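We use cookies to remember what you like to read. OK / Manage settings

Why Do Metal Things Get Scratched?

By Shona Faulkner
12 February 2022

I love old metal stuff. Cookie tins, toolboxes, mop buckets, the big bins you find in workshops - if it's dented and scuffed, I want to pick it up and look at it! My friends think I'm a little odd. But every scratch got there somehow, and once you know a bit about metal you can start guessing how.

So let's talk about scratches!

The first thing to know is that some materials are harder than others. Hard doesn't mean heavy, and it doesn't mean strong either. When scientists say "hard" they mean "difficult to scratch." Your fingernail can scratch a candle, but it can't scratch a steel spoon (please don't borrow the good spoons to test this). If you rub two things together and press, the harder one usually leaves its mark on the softer one.

Now, a plastic bottle is much softer than metal. So you might think you could toss plastic bottles into a metal bin for 100 years and never leave a mark. Well, sort of! The bottle won't do much. But dust and grit can get in there too, and sand has tiny bits of a mineral called quartz in it. Quartz is harder than ordinary steel. Drag a bottle across the bottom of a bin with some sand under it and you've made a very small, very slow piece of sandpaper.
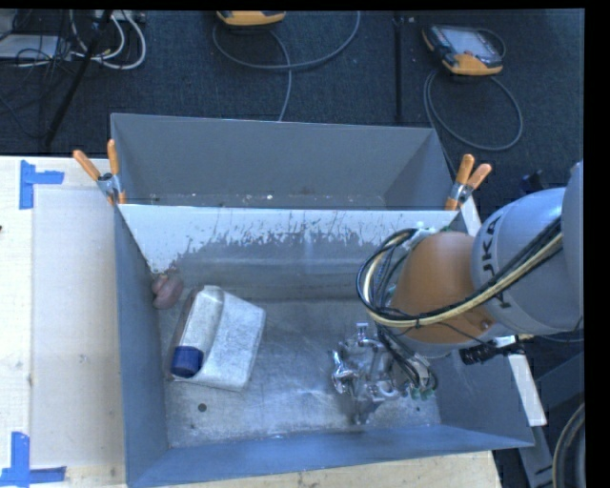 The floor of a bin and the tops of its walls are the places I always check first. Floors get rubbed by whatever is sitting in there. Edges get knocked when things go in and come out, and if you stack bins or push them up against each other, they bump and scrape too. If a bin has been painted, the paint chips and you start to see the layer underneath.

And then there's the shine! A worn patch of metal can be shiny in one spot and dull right next to it. Here's why. Light bounces off a smooth surface all in the same direction, like a ball off a gym floor. On a rough surface it bounces every which way, like a ball on a pile of rocks. Rubbing can make metal smoother in some places and rougher in others, so you end up with bright smears and cloudy gray bits all mixed together. Tip a scratched spoon under a lamp and watch the bright parts move around. I did this for so long once that my soup went cold.

What about rust? Rust happens when iron, water and oxygen get together. Steel is mostly iron, so it can rust, and a scratch through the paint is just the sort of gap that lets the water in. Some metal gets a thin coat of zinc to protect it. Aluminum doesn't rust at all, because rust is only for iron, but it does grow a super thin skin of its own that helps keep the air out. Scratch it and the skin grows back!

TRY IT YOURSELF

You'll need an old metal lid that a grown-up says you can ruin, a plastic bottle cap, a coin and a pinch of sand.

Rub the cap on one part of the lid and count to 40. Wipe it and look. Do the same with the coin on a fresh part. Then sprinkle the sand on a third part and rub the cap over that. Watch out for sharp edges, and keep the sand away from your eyes. Which part changed the most? Mine was the sandy one, and I could feel it with my fingertip too.

If you draw what you find, color the shiny bits last. I use a white crayon - it works best on gray paper.

3 comments

Goveo37: i did this with a cookie tin lid and the coin won!! i think i pushed too hard

MrsHarawira: My class tried it with pie tins and we had sand everywhere until lunch. They want to know if glass can scratch metal?

Shona Faulkner: Ooh, good question! Yes, glass is harder than plenty of metals, including aluminum. But please don't test that one with broken glass. And Goveo37, try again with a lighter push and tell me what you get!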